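Everything on the Bed First

Begoñe Zabala has been clearing out bedrooms for a living since she left the hotel trade, and she still gets excited about it. Give her a messy bed and ten minutes and she will tell you more than you ever expected to hear about bedspreads. We spoke on August 10, 2024, in the top-floor apartment on Lostorach Street where she was in the middle of a job with Czesław Piątek, and I came away wanting to go home and empty my nightstand.

Her method starts with the bed. Everything small that has drifted into the room over the months gets laid out on top of the bedspread before a single drawer is opened. "People want to start with the closet," she says. "Oh, please don't! The closet is the big, slow stuff. Start with what you touch every night. Tissues, bottles, chargers, the pen you can never find. Get it all up where you can see it, and suddenly you know what kind of room you have."

Why the bed and not the floor? She laughs at that one. "Because you have to sleep there. You can walk around a pile on the floor for weeks, I've seen it, I've done it. You can't walk around a pile on your bed."

It also shows you the state of the bedspread, and she is a great believer in dark red ones. She loves how velvet takes the light and how warm it makes a plain room feel, and she's frank about what it does with lint and crumbs. Every pale speck shows. Her answer is a dry rubber glove, dragged across the pile in one direction only, and then a shake out of the window if the neighbors allow it. She did a whole guest house that way in June, the Drendutham, and says the gloves beat every roller she has ever bought.

Bottles come first in the sorting. She picks up each one, checks the cap, reads the label all the way down, and looks for how long the thing is supposed to last. If the label is in a language she can't read, it goes to one side until somebody can help. "I never guess with a bottle," she says. "Two years on the label means two years from a date, and you have to go find that date. Sometimes it's on the bottom, sometimes it's on the shoulder, sometimes it's been rubbed off by somebody's thumb."

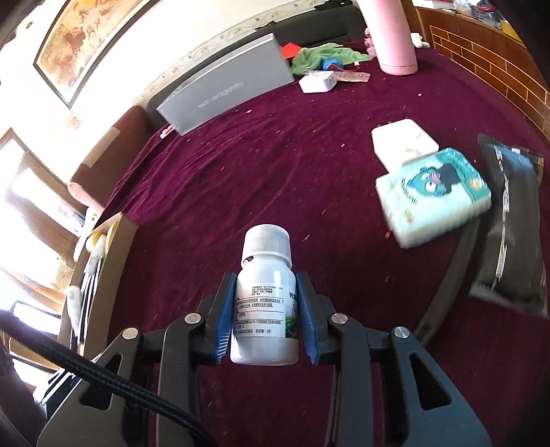 Czesław Piątek wanted it on record that he would throw bottles out a good deal sooner than she does, and that anything with a sticky cap should go straight into the trash no matter what the label promises. They have argued over this for three years, very happily as far as I could tell.

The laptop question came up next, as I gather it does on every job. Zabala lets a closed one stay on the bed during the sort, provided it is well away from anything that pours. Open ones get shut and moved. "A soft bed is a terrible desk," she says, "but it's a fine place to set something down for half an hour."

After bottles come the packets and the paper things, and here she really gets going. Tissues are her favorite item in any room. She likes the soft plastic packs, the sillier the printing the better, and she thinks a cartoon face on a pack cheers up a nightstand more than a vase does. "I'm serious! You reach for tissues when you're sick or sad. Why shouldn't something be looking back at you?"

Her rule is two packs within reach of the pillow and the rest in a drawer. Glossy packets are trickier. They slide off everything, they slip behind headboards, and the shiny ones all look alike in the dark, so she stands them on edge in a shallow Cokell tray with the printing facing out. Long thin things – pens, sticks, anything that rolls – lie flat along the front of the same tray. She paid for her first set of trays out of her own pocket and has gone back for more ever since.
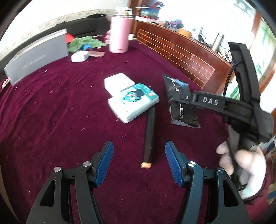 Trays were overrated, in Piątek's opinion, and a shoebox lid would do the same job for nothing. He added that he had kept his own nightstand in order with one lid for as long as he could remember, and that it had never once needed washing.

Zabala heard him out and went on sorting. She keeps a notebook for each job, and this apartment is number 1404, a figure that includes repeat visits. The last page always gets the same thing, a list of whatever went back on the nightstand, copied out for the owner to keep in the drawer.

I asked what she would say to somebody starting tonight. "Make the bed first," she said. "Pull it nice and flat, and then bring me everything."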